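Search this site Enter keywords Go

4.2 How the examples were gathered

Claims about how much a learning system can do with little data are easy to make and hard to check, and we have made a few of them ourselves. In the earlier Broltisholm report we said that 700 demonstrations of a kitting task were enough for a policy to pick motors, boards and cable harnesses into a tray. We no longer think the number meant much. The demonstrations were all given by one person, Mounir Bensaid, over a short period, and he had become very good at it. A system trained on one skilled hand learns that hand's habits, and we had no means of telling how much of the reported success came from those habits.

For the present study we therefore collected again, with 2 operators and a fixed written procedure. Khadija Tahiri and Youssra Amrani drove the two arms remotely and neither had taken part in the Broltisholm work. They were told which part to fetch and where to leave it, but not how to approach it. In all we recorded 3912 attempts. Of these, 237 were thrown out before training, mostly for dropped parts or for a recording that stopped early. Whether dropping them was right is open to argument. A dropped part is also an example of something, and a data set with the mistakes taken out teaches the system very little about getting out of trouble.

Attempts were labelled by the operator who made them, straight after the arm came to rest. This is quick and cheap, and it is also a weak point. People are kind to their own work. Fadwa Abdel Rahman later went over a share of the recordings without seeing the first labels, and the cases where she disagreed were nearly all ones the operator had called a success. We kept her label in each such case.

The parts were chosen for being awkward in different ways. Rigid boards are forgiving, provided the gripper comes down level. Small motors with trailing leads are less so, as the lead can be caught instead of the body. Harnesses are the hardest by a long way - they take a new shape each time they are put down, and no two recordings start from the same place. We suspect that many published results on "cable handling" depend on somebody laying the cable out neatly first. Ours may too. The procedure asked only that parts should not overlap, which already makes the task simpler than anything found on a factory line.
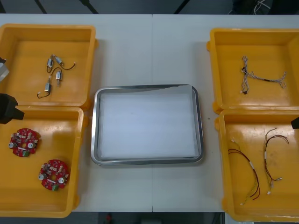
Manipulation and Learning Group, Achterberg Laboratory

Figure 3. Table layout used for collection. Motors and round circuit boards are in the left-hand bins, wire harnesses in the right-hand bins, with the lined tray between them.

The layout in Figure 3 has a bias that we noticed too late. Each kind of part keeps to its own bin, so a policy could do fairly well by learning where to reach and paying little attention to what it is reaching for. Swapping the bins at test time is the obvious check, and Section 5 reports it. Readers who want the short version may take it that the scores fell. How far this should worry anyone depends on the use: in a cell where the bins never move, a system that has learned positions is doing its job, though we would be slow to call it recognition.

Comments

Ismail El-Sayed
Were the harnesses put back by the same operator who picked them? If so, the starting shapes may be less varied than you suggest.

reader_drornamham
Agree about self-labelling. We saw the same thing and gave up on it. Please publish the 237 as well.

Ismail El-Sayed
Seconded. I would sooner have those than another table of success rates.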